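Wemden Household Automation Group
Minutes of the meeting held 18/12/2022, Prirkuncombe Hall

1. Previous minutes
Accepted. The July minutes are still missing a page.

2. Clearing-up task
Bench with the corn and the dark wooden box.
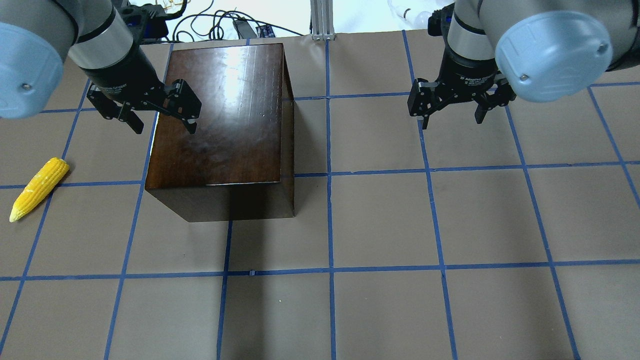
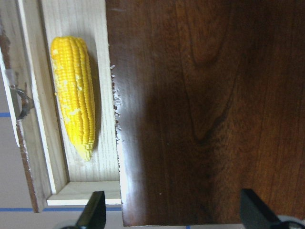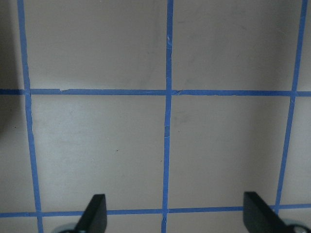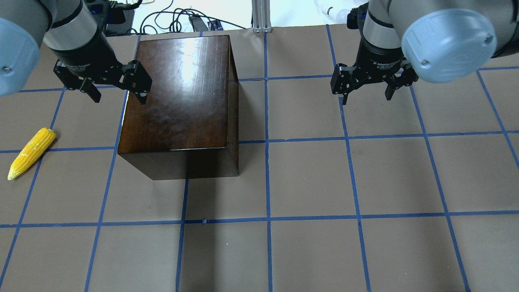 The Hosis proposal claims kitchen tidying is within reach. Several members disagreed. Putting one toy cob away on a taped grid is a long way from a kitchen bench after tea, with wet cutlery and a tomato sauce bottle missing its lid. It was asked who lays the tape in an ordinary home. No answer was offered.

A member felt we were being sour and that dishwashers were laughed at once too. Noted. Another replied that a dishwasher still needs somebody to stack it.

3. Money
Balance $626. Hosis has asked for $2,000 towards a trial. Motion to offer $500 instead, payable after an unassisted run in a member's own kitchen. Carried, 12 in favour.

4. Chmielewska report
Not received. Held over.

5. Other business
Urn is leaking again. Tea towels to be taken home and washed, by hand or otherwise.

Meeting closed 9.10 pm.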